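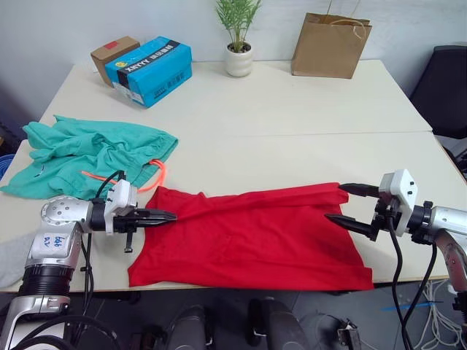 *The folding table, with a red T-shirt laid out and a blue shoebox at the back.*

Grulcombe opens its textile sorting hall to visitors one Sunday in April, and I went along with Chiamaka Effiong, who runs the clothing exchange I help at. We arrived at 10:30. Entry is free, but you have to sign in and put on flat shoes. They lent Chiamaka a pair.

The hall is a former bus garage on the east side of town. Donated clothes come in through the back doors in sacks, get weighed, and go out the front as folded stock for shops. The rest is baled for wiping cloth or fiber. The sign by the scales said 476 sacks had come in during March, which was a slow month for them.

We started at the intake end. Sacks are opened on a low bench and anything that smells of damp goes straight into a separate bin. After that the clothes are split by type. Shirts and T-shirts go one way, pants another, and coats have their own rail. There is a smell of laundry soap in the whole building, though they don't wash everything. Our guide told us they wash only what is going to the shops.

The folding area was what Chiamaka wanted to see. The tables are white and pushed together in pairs, so a shirt can be laid out at full length with space left over behind it. A red T-shirt was lying flat on one of them, turned sideways, with the neck to the left and the hem to the right. A teal-green garment with a neon orange drawstring was bunched up next to it. We use a brown table at the exchange and I can see the case for white. Dark lint and stray threads show up at once, and so do marks on the cloth.

The house method for T-shirts is printed on a card and it is short:

- Lay the shirt flat and smooth the wrinkles toward the hem.
- Fold one side in to the middle, sleeve back on itself, then the other.
- Fold the hem up to the neck, then fold once more.

Drawstrings are tied in a loose bow before folding. Chiamaka asked about cords that have come out of one side, as we get plenty of those. They thread them back with a safety pin and do a batch at the end of the day. Anything with a missing cord is sold at a lower price.

A bright blue shoebox with "XHYXY" on the label was standing on the far half of the table. Shoes are handled in the next bay over. Pairs with their own box are kept in it, and the others are tied together by the laces and hung on pegs. Boxed pairs sell faster, according to the guide, even when the box is battered.

The last stop was the baling press, made by Lurnum. A finished bale weighs 195 pounds. It was switched off for the open day, so we only got to look at it. I would have liked to see it run.

There was a small sale near the exit, everything priced by weight. I bought two wool sweaters and a tablecloth. Chiamaka bought a box of 56 wooden hangers for the exchange, which we then had to carry to the bus – the parking lot was full by 9:00 and we had left the car at home. Coffee was from the Zapata van outside, 3 dollars a cup, and the line moved quickly.

Some practical notes for anyone going to the next one. The tour takes a bit over an hour. The floor is level throughout, but the door into the shoe bay is narrow and has a raised sill. There is one restroom, at the intake end. Bring cash for the sale. Donations are not accepted on open days, and we saw several people taking their bags back to their cars.

Chiamaka has asked for a copy of the folding card. We are going to try the sideways layout at the exchange next month, with a white sheet over the table until we can get a better one.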